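A última noite do servidor

O servidor Badmont ia fechar às quatro da manhã, e Serena Testa entrou às onze para não perder o lugar no cais. Jogava Semside desde a faculdade, quase sempre com a mesma arqueira, nível 77, que usava um capuz feio porque dava mais resistência ao gelo.

Fez chá, apagou a luz do corredor e sentou-se com o portátil nos joelhos.
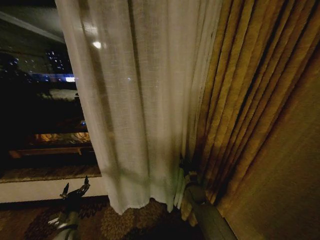
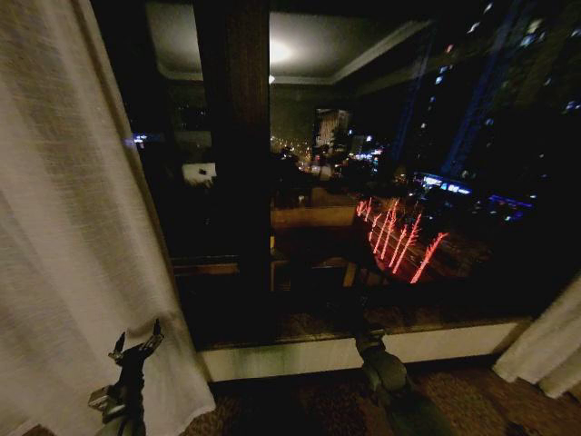
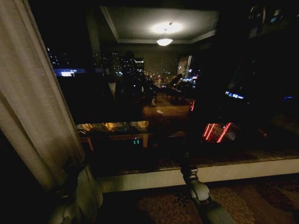
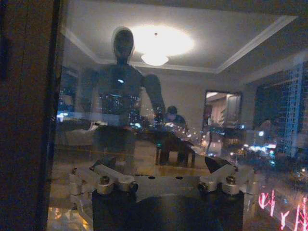
A cidade à noite, atrás do vidro.

O cais estava cheio. Havia gente que ela não via há anos, com montarias que já não se conseguiam em lado nenhum. Alguém vendia poções a uma moeda de ouro. Outro oferecia a espada do dragão a quem soubesse dizer o nome do primeiro ferreiro, e Serena sabia, mas escreveu devagar e um mago respondeu antes.

À meia-noite o jogo foi abaixo. Ela pensou que era o fim antecipado, mas era só o Polex, o complemento de inventário, que desde a última atualização bloqueava quando havia muitos jogadores no mesmo sítio. Desativou-o, apagou a pasta de cache e voltou a entrar. Ficou 19 na fila.

Quando chegou ao cais, tinha uma mensagem de Villa.

«Ainda tens a minha lanterna?»

Villa fora o chefe da guilda. Saíra numa discussão sobre a divisão do saque e nunca mais respondera a ninguém. Serena abriu o banco. A lanterna estava na última fila, entre peles de lobo e um chapéu de festa. Valia 900 moedas no tempo em que as moedas valiam alguma coisa.

«Tenho.»

«Traz. Estou na mina.»

Foi a pé, porque o barco estava preso no cais com tanta gente em cima. Levou quase meia hora. Pelo caminho matou dois javalis por hábito e apanhou a carne.

Villa estava sentado à entrada, com a armadura antiga. Ela abriu a janela de troca e pôs a lanterna. Ele pôs 4000 moedas.

«É muito», escreveu Serena.

«É a tua parte daquele saque. Fiz as contas mal.»

Ela ficou a olhar para o botão. Depois aceitou, e ele acendeu a lanterna. Desceram até ao segundo piso, onde os mortos ainda apareciam de dez em dez segundos, e ela ficou atrás, como dantes, a atirar por cima do ombro dele.

Faltavam três horas. Villa perguntou se ela tinha flechas que chegassem, e Serena respondeu que tinha.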